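Against the Monthly Calibration

Filed under: Cell upkeep, opinion

Most maintenance schedules for small robot cells were copied from machines that cut metal. They assume a fixture, a part that comes out the same every time, and wear that shows up as a drifting dimension. A tabletop cell that sorts artificial flowers has none of these, and I think the schedule should be thrown out and written again from the cable up.

The cell I look after is called Pomo. It has arms mounted at the edges of a white table, a gripper and a wrist camera on each, and a stock of fake hydrangeas, roses and leaf sprigs to be moved between the table and plastic baskets. The arms are sound. In the time I have kept the log, no joint has been the cause of a stop. The causes were, in falling order, a wrist camera that had moved on its bracket, a cable that had tightened during a wrist turn, and light.

Light is the least respected of the three. A slotted basket is a poor background for a camera that sits a hand's width above it. The walls let light in from the sides, the pale floor throws it back, and the petals are nearly the same value as both. We set exposure with the fingers over the basket, at the pick height, and we set it again whenever a lamp is moved. Setting it over the bare table, as the integrator's sheet tells you to, gives a number that is good for the bare table.
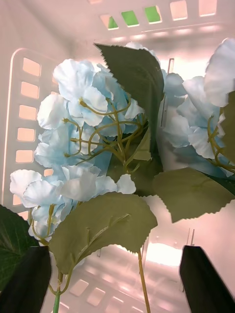

Abdelaziz wrote in after the first version of this page that exposure should be locked once and left alone, and that a cell needing it reset has a lighting fault which ought to be fixed at the lamp. The point is fair where the lamps belong to the cell. Ours belong to the building. A hood would solve it and would also stop anyone from reaching the table from three of its sides, and I would sooner reset a value than lose the access.

Next, the camera bracket. Ours carries the module out to one side of the gripper, and the load path is bad: a small mass on a short arm, shaken at every stop. The screws do not fall out. They let the module turn by an amount too small to see and large enough to put the fingertips in the wrong part of the view. The monthly calibration finds this up to a month late.

My check takes less time than finding the calibration board. Park the arm, open the fingers, and compare the live view with a stored one. If both fingertips land where they did in June, when the reference was saved, stop there. If they do not, reseat the bracket, put a paint line across the screw heads, and only then calibrate. Calibrating first stores the fault as if it were the truth. I have seen a cell carry three such corrections in a row, each one right on the day it was made.

Do this with both arms in their working poses. The bracket that looks clear when an arm is parked may be close to a basket rim when it is reaching low, and the cable arc above the gripper needs its slack at the far end of the reach. White cables under the table edge get the same treatment. Walk them by hand from the base outward.
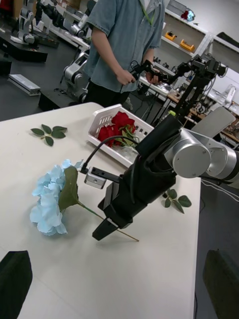 Page last changed: June, 3:20 p.m. (bracket section rewritten, comment added)

Cable loops deserve their own paragraph because the usual advice is wrong for this kind of work. The advice is to tie everything down close to the arm. On a machine that repeats one path, yes. Pomo does not repeat a path. A stem lies at whatever angle it was dropped, the wrist turns to meet it, and a cable tied close will reach its limit on some pose that was never tried during setup. What fails then is the connector, and it fails in the worst manner, with a frame lost here and there and nothing in the error log.

So leave a wide loop at the wrist and test it. Turn the last joint to both ends of its travel with the arm low, then with it high, and watch the plug and leave the loop to itself. If the plug moves in its socket at all, the loop is too short. If the loop touches the table, it is too long. We allow 10 cm of slack beyond the worst pose.

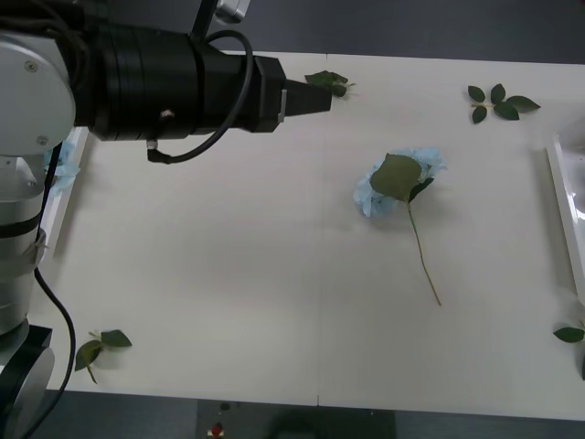 Fig. 3. Wrist cable loop, gripper low over the table near a leaf sprig.

The common objection is cost. Dritora, which supplied our first set of wrist leads, rates them at 1000 full turns, and a wide loop is said to waste length. It does. A lead is still the cheapest part on the arm, and I replace ours at 20 percent of the rated turns without looking at them. Inspection of a molded connector tells you very little until it has already failed.

The other objection is that frequent small checks invite tampering. Covgate's handbook, which I otherwise recommend, makes this case at length and asks for a sealed wrist. I do not find it convincing for a cell where the gripper goes down among stems and leaves all day. Things catch on it. A thin stem can sit between a finger and its mount and hold the finger open by less than its own thickness, and the force reading will look normal throughout. A sealed wrist would hide that until the monthly visit.
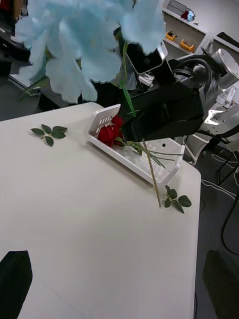

The same goes for finger wear. Fingers that pick stems wear along a line, at the height where the stem is usually held, and the rest of the face stays new. Measuring the gap at the tips misses it. Close the fingers on a spare rose stem at the middle of the face and pull by hand. If the stem slides, swap the pads and write down which arm it was, as the two do not wear at the same rate and the schedule should not pretend they do.

My proposal for the written schedule is short. Fingertip view at the start of each shift. Plug and loop after any change of task. Pads by pull test. Exposure after any change of light. Full calibration when one of these has given a reason for it, and the date of the last one kept on the cell in pencil.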